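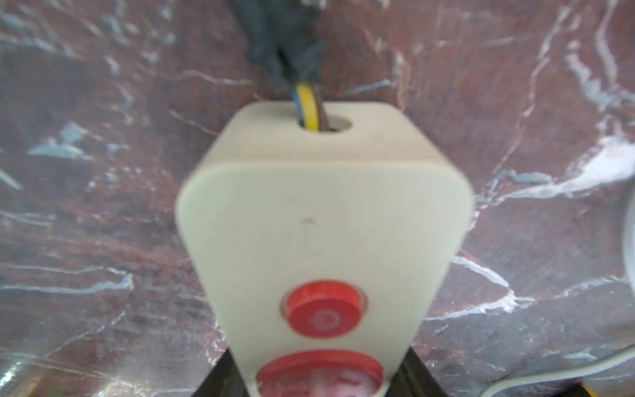 Clubs > Robotics > Interviews

10/5/25
By Lingyun Tang

When I came to the club room, Usa Siriwan was on her knees under a table, looking for a screw. She asked me to wait. She found the screw, put it in her shirt pocket, and forgot it there until the end of our talk.

Usa leads the student project that everybody in the club calls Skulunar. It is one robot arm with a small camera at the wrist, and a program which learns from the movements that the students show to it. The team has four members. The task they chose for this year sounds very small: the arm must take hold of a power strip, turn it, press the switch, and put it down again without pulling the cable.

"People at home have this thing behind the sofa," Usa said. "My grandmother can not bend down to it. So I said, let us do that one. The other teams in the Surumeck competition sort blocks by color. I respect the blocks, but I did not want to do blocks."

I asked her what is difficult in a power strip. She laughed and called Kamol Hemmin, who takes care of the gripper, and he answered before he had sat down.

"The plastic is smooth and the sides are round," Kamol said. "Two fingers close, and the strip wants to turn away. If it stands on its end it is worse, because then it can also fall. And the cable has its own opinion. You move the strip to the left, the cable says no, to the right."

In the first weeks they closed the fingers with the same force every time. Kamol showed me the notebook in which he wrote the results. In September they recorded 130 tries with this method, and 27 of them ended as they wanted. After this he put softer pads on the fingers, and he and Usa had a disagreement of several days about whether the pads should be changed at all before the program was better. Usa wanted to change one thing at a time. Kamol wanted to win.

"I was right about the method," Usa said.

"And I was right about the pads," said Kamol.

The camera is another story. It sits so close to the fingers that the picture is often soft, and the parts the arm needs are sometimes only half in view. Apinya Pongsiri, who is the youngest in the team and joined only this year, has the work of looking through the recordings and marking where the button is. When I visited she had marked 794 pictures. I asked if it is boring.

"Yes," she said. "But I learned a lot from it. A red button is easy for me. For the program, every red thing can be the button. If there is red in the table stone also, then it must learn that the stone is not a button. So I began to like the pictures which are difficult. I save them in a folder with the name Torres."

Torres is the name of her cat, which is also difficult.

I wanted to know about safety, because a student project with a switch and wires makes parents nervous. Here their teacher, Iestyn Bowen, joined us. He has a rule which he repeated to me two times: in this room the strip is never connected to the wall. The students practice the movement only, and the program does not need electricity in the strip to learn it.

"They asked me if they can put a lamp on it for the final," Mr. Bowen said. "It would look nice, I know. My answer is still no. The judges can see a finger press a button."

He helps less than I expected. During my visit he corrected one cable tie and one word in the report, and for the rest he drank his tea and listened. Usa told me that in the beginning this made her angry.

"We would ask him, why does the arm stop here? And he would say, what did you read in the log? Every time the log. Now I say it to Apinya, and she makes the same face that I made."

The team practices after classes, and the computer they use for training is an old one with the name Fata written on it with marker. Nobody knows who wrote it. One training takes the whole night, so they start it before they go home and the first person in the morning sends a message to the others. Kamol says that he does not sleep well on those nights – Usa says that he sleeps very well, and in class.

For the competition they must do the full task 13 times in a row in front of the judges, with the strip in a new place every time. Their best in practice is lower than this, and they asked me not to write the number. I asked Usa what they will do if the arm drops the strip in the middle.

"The rules say we can put it back one time," she said. "So one time we put it back."

Then she touched her pocket and found the screw. It belonged to the cover of the wrist, and Kamol was already holding out the screwdriver.

Contact the club | © Robotics Club Interviews | Back to top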